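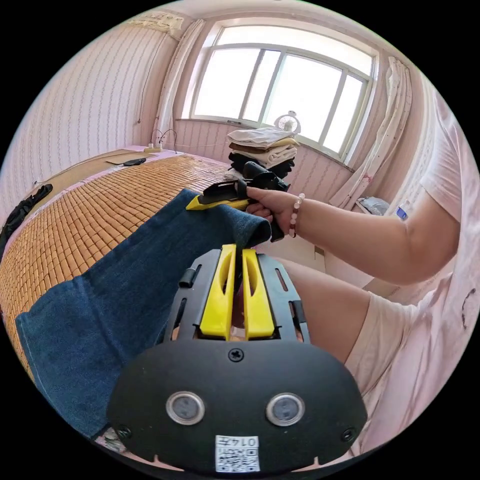

A dark blue towel on the woven bamboo mat.

I went to the open day at the Homley tailoring workshop in Cairns Street on April 25, 2025, mainly to see how a business suit is cut. Visitors went in by groups, and ours had 17 people. Sabine Wiegand, who runs the cutting floor, started with jackets. A half-canvas jacket passes through 95 steps there, and a full canvas one takes a good deal longer.

Archie Mackay then took us upstairs to the fitting rooms. He pinned a sleeve on one visitor and showed how far the shirt cuff should come out. Most first-time customers ask for sleeves that are too long, he said.

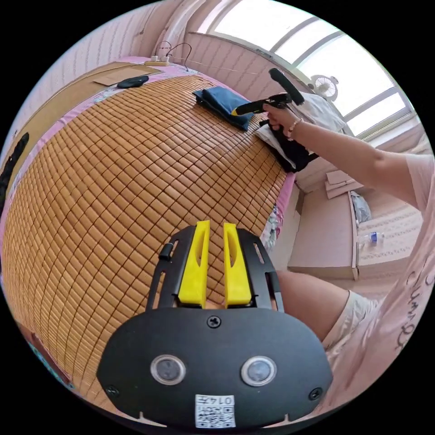
Folded blue cloth on the mat, with white and black clothing beside it.

Pressing was the last stop. A made-to-measure order takes 40 days, longer in December. Prices were on a sheet by the door, and I took one home. Coffee was served in the yard. Parking is hard to find, so take the bus to Nornden and walk back down the hill.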